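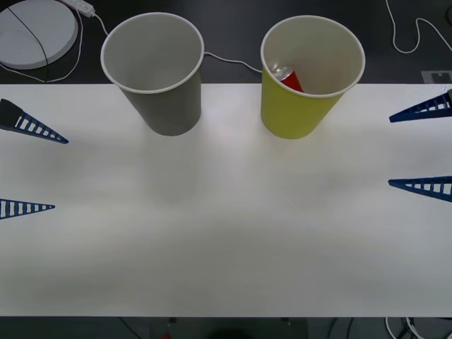 The week the right arm quit on us

So, our two-arm sorting bench at Nimcombe had a rough June, and I promised Marlene I'd put something up about it. The job is simple: soda cans go in cups. The blue fingers are ours, slotted so they give a little when they squeeze, and I love them!

The fault was in the right gripper. Every so often it stopped reporting its position and just froze, once with a can in it (Jacinto hit the stop button before the left arm came across, thank goodness). We blamed the software for ages. Then Arlindo wiggled a connector at the wrist and the error came right back. A bad crimp, after about 3,000 cycles!

Red can in the yellow cup, gray cup empty, both grippers open. Keep your hands off the white board while the arms have power, please, even if they look parked.

New cable is in, and the speed limit stays on until Jussara signs off. Got the same fault on yours? Write to me.

Posted 6 July 2025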